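Drekska Pouch Handling Program - Buying and Budgeting FAQ

Questions from member sites about ordering grippers and arms for the packing benches.

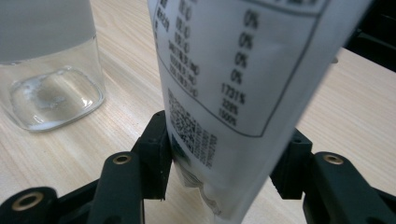 A two-finger gripper holding a white printed pouch over a wood-grain tabletop.

Last updated August 21, 2019

Who can order through the program?

Any site with a signed Hostgate supply agreement. If you aren't sure whether your site has one, ask your site manager before you fill out the form. Sites that joined through Magyar are covered by the same agreement and don't need to sign again.

How much should we set aside?

Plan on $3000 per bench for the gripper, mounting plate, cables and one set of spare fingertip pads. The arm is budgeted separately, under capital equipment. Freight and tax are not in the $3000. Sites outside the metro area should get a freight quote first.

Can we lease instead of buying?

Arms can be leased through Fanen. Grippers can't. The pads and pivots wear, and Fanen won't take them back at the end of a term.

What wears out, and what does it cost?

Mostly the fingertip pads. A set is $60 and you should expect to go through several in a year if the bench runs full shifts. The pivots last a good deal longer. A replacement link kit is $200 and your own maintenance people can fit it. Put both under consumables, or they will get caught in the capital approval process and you will wait weeks for a set of pads.

Will the same gripper handle pouches and boxes?

Yes, within its opening width. Measure your widest item and send us the number. Flexible pouches are the harder job. The material creases, and a pouch that is wide at one end and narrow at the other can turn in the fingers. Send samples of every pouch you pack, filled to the normal weight. Empty ones are no use to us for testing.

Do we need a label reader as well?

Only if you have to record lot codes. The gripper doesn't read anything. If you do need a reader, think about where the fingers close on the package, as they can cover part of a code printed low on the side. Some sites have moved the grip point and some have had the label redrawn. Moving the grip point is cheaper.

Is there a charge for sample testing?

It's $100 per product, credited back if you order before the end of the budget year. Colour changes on the same pouch don't count as a new product. A different size or a different film does.

What about the bench?

You can use the one you have if it's level and doesn't rock. We don't supply benches. Leave clear space behind the arm for cables, and keep cups and tools out of its reach while it is running.

When do orders close?

Forms have to be in by the first week of December for delivery in the new year. Late forms go into the next round - we don't hold units back for them.

Who pays for training?

One session per site is included with the first order. Later sessions are billed at cost. Travel is charged to the site either way, so neighbouring sites often book together.

Can we cancel?

Up to the day the order is placed with the supplier, yes. After that the mounting plate is charged in full, as it's cut to your arm model.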